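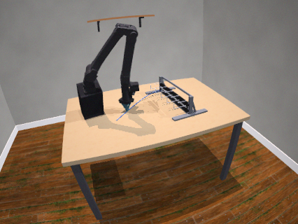
Filed under: TV & Celebrity, Opinion

I looked up an actor on a Tuesday night and it ruined my whole evening. She'd had maybe 5 minutes in the second episode of Conneely, playing the sister who comes back for the funeral, and she was so good that I paused it and grabbed my phone. All I wanted was to know what else she'd been in!

What I got was her height. Then her "estimated net worth," her zodiac sign, and a paragraph saying she "prefers to keep her personal life private," followed by four more paragraphs about her personal life. I clicked through to a second site and it was the same page with the sentences shuffled. One of them had her married. The other had her single. Neither one mentioned Oltemska, the little stage company where she spent years doing the kind of work that makes you that good in 5 minutes of screen time (I found that out from a scanned theater program, way down on the third page of results).

I went back and pasted one of those bios into a word counter, because I'm petty. It came to 608 words, and 122 of them were about acting. The rest was birthday, hair color, and boyfriend guesses.

I know why these pages exist. People type "how old is" and "who is she dating" and somebody puts up a page to catch them. Fine, I've typed it too. But I do think it's rude, and I mean that in the plain old sense of the word. Supporting actors get one shot at being looked up, usually the night their episode airs, and the thing waiting for us is a made-up bank balance. How would anyone outside her accountant's office know that number?

Compare that with Wakent, the fan-run credits site I've been using since November. It's ugly and the search box barely works, but it has nearly 2,000 performers on it and every entry starts with the roles. Stage, radio, the one-line nurse parts, all of it. Somebody over there even listed her voice work in the Nadix cartoons, which I watched with my kids for years without ever noticing it was her.

I still don't know how tall she is, by the way. The two sites disagreed on that too.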